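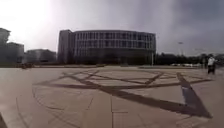
Visita a la sede de Weline

Llegamos con el cielo cubierto y algo de sol por un lado. La jornada de puertas abiertas empezaba en el edificio curvo, el de las filas de ventanas altas, y la cola para recoger la acreditación avanzó rápido. Nos repartieron en grupos y al nuestro le tocó Faustino Cervantes, que lleva 5 años en mantenimiento.

La planta baja queda retranqueada bajo los pisos superiores. Dentro está la recepción y una maqueta del conjunto a escala 1:400, hecha por el estudio Gunn. Faustino explicó en ella cómo se reparten los despachos: los que dan a la fachada siguen la curva y ninguno tiene las paredes del todo paralelas, así que hubo que encargar parte de las estanterías a medida.

Después subimos al archivo de planos. Angus Lamont enseñó tres versiones del proyecto, la primera con la fachada recta. La explicación duró casi 4 minutos por plano y se hizo corta. Preguntamos por la limpieza de los cristales y nos dijo que se contrata aparte, en abril.

La sala Trarkitz estaba cerrada por obras y no pudimos entrar. Terminamos en la cafetería, con café incluido y bocadillos a precio normal.

La entrada es gratuita con inscripción previa. Conviene llevar calzado cómodo, hay bastantes escaleras.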